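Llego a Cistcombe a las cinco menos diez y la puerta ya está abierta, que es la manera que tienen aquí de decir que pases. Dentro huele a café y a cable nuevo. Leopoldo Barrera me hace señas con un destornillador desde el fondo y me pide un minuto (fueron quince, pero se los perdono porque me dejó cotillear por todas partes).

Leopoldo lleva el taller de manipulación de Emum, el club de robótica que empezó como una clase extraescolar y que hoy ocupa la planta baja entera. Ha-rang Cho es alumna de segundo curso y la responsable del proyecto que me ha traído hasta aquí, Usix: dos brazos que tienen que aprender a pasarse cosas el uno al otro y a manejar objetos de casa sin destrozarlos. Quieren llevarlo a la competición Esquivel en diciembre. «Queremos llegar y que no se nos caiga nada», me resume ella, y se ríe. «Bueno, que se nos caiga poco.»

Nos sentamos donde podemos. Yo en una banqueta, Leopoldo en una caja de herramientas que ha conocido tiempos mejores. Le pregunto por qué se empeñan en trabajar sobre mármol, con lo fácil que sería una mesa blanca y lisa.

«¡Porque en las casas no hay mesas blancas y lisas!», salta enseguida. «El primer año entrenamos con un tablero mate y quedamos antepenúltimos. Llegamos a la prueba, nos pusieron una encimera brillante y el brazo veía objetos en los reflejos. Quería coger la luz del techo, el pobre.»

Ha-rang lo cuenta con menos drama. Según ella, las vetas son casi peores que el brillo: una línea blanca y recta en la piedra se parece mucho al borde de un objeto blanco, y el programa tenía que aprender a distinguirlos. Al principio fallaba tanto que pensaron en cambiar de objeto y no de mesa. Lo votaron y ganó seguir igual, por un solo voto (el suyo, me confiesa). 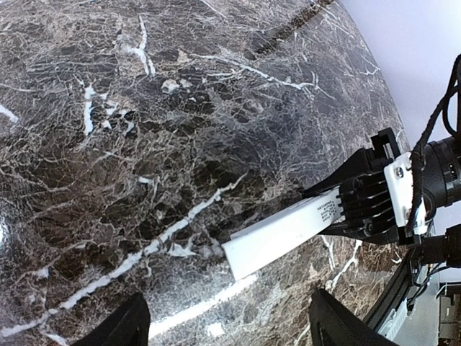
Uno de los brazos sujeta la pieza blanca sobre el mármol, vista desde la muñeca del otro.

Lo de las muñecas me tiene fascinada. Yo me imaginaba una cámara grande colgada del techo, vigilándolo todo, y resulta que buena parte del trabajo se hace con lo que ve cada mano de cerca. «Es como buscar las llaves en el bolso», dice Ha-rang. «No miras la habitación, miras dentro del bolso.» Leopoldo pone cara de que la comparación no le convence del todo, pero la deja pasar.

Les pido que me expliquen cómo se entrena una cosa así, y aquí la conversación se nos desmanda un rato. El resumen, si lo entendí bien: una persona del club guía los brazos a mano durante cada intento, se guarda todo, y luego el programa aprende a imitar esos movimientos. Para la tarea de este trimestre llevan 1507 intentos guardados. De esos han tirado 155, casi todos de la primera semana, cuando todavía se estaban poniendo de acuerdo en algo tan tonto como desde qué lado se agarra el objeto.

«Fue la discusión más larga del curso», dice Leopoldo. «Más que la del nombre del equipo, y la del nombre duró un mes.»

Ha-rang defiende que no era una tontería. Cada cual guiaba a su manera: unos iban directos y otros daban un rodeo precioso e inútil por el aire, y el brazo acabó haciendo una mezcla de todo. «Dudaba. Se quedaba ahí temblando, como yo delante de la carta de un restaurante.» Así que escribieron una hoja de normas, la pegaron junto al interruptor y ahora quien guía tiene que leerla antes de sentarse. La he leído. La norma cuatro dice, literalmente, «sin florituras».

Luego está el asunto de la fuerza. Con objetos estrechos, me explica Leopoldo, apretar poco hace que giren entre los dedos, y apretar mucho los dispara como una pepita de limón. Lo dice con conocimiento de causa, porque una vez tuvieron que buscar uno detrás del armario. El mando a distancia del aire acondicionado se ha convertido en el hueso del trimestre: largo, estrecho y liso por la cara de atrás, la que lleva impresas las instrucciones de configuración en chino.

«Ya me las sé de memoria», dice Ha-rang. «Apuntas al aparato, mantienes pulsada la tecla de encendido y, cuando responde, la sueltas. Podría configurar un aire acondicionado dormida.»
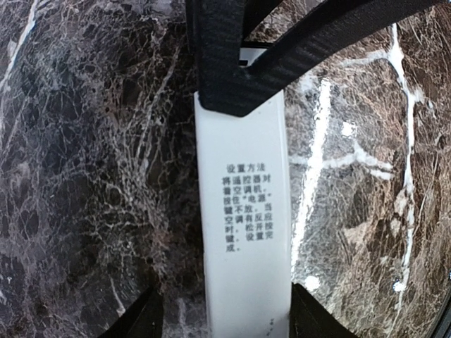

¿Hace falta saber programar para entrar en el club?
Basta con tener ganas y poder venir una tarde por semana; quien llega sin saber empieza guiando los brazos y aprende a programar durante el primer trimestre.

A mí me dejaron probar, claro. No voy a decir cuántas veces lo intenté. Sí diré que mover un brazo de robot con suavidad es bastante más difícil de lo que parece desde la banqueta, y que a Ha-rang le dio un ataque de risa que intentó disimular mirando la pantalla. Mis intentos no se guardaron, por el bien de la ciencia.

Le pregunto a Leopoldo por el dinero, que siempre es la parte incómoda. Las cuotas cubren el local y poco más. En la última rifa sacaron 551 euros y se fueron enteros en cables y en dedos de recambio para las pinzas, que se gastan una barbaridad. En el club hay unas 40 personas apuntadas, aunque a estas horas solo quedamos nosotros y dos chicos que sueldan en la otra sala con la música a tope.

¿Y después de Esquivel? Ha-rang quiere probar con tela, doblar un paño entre los dos brazos. Leopoldo resopla. «Primero el mando», dice. Ella ya tiene el paño en la mochila, me lo enseña cuando él se levanta a bajar la música.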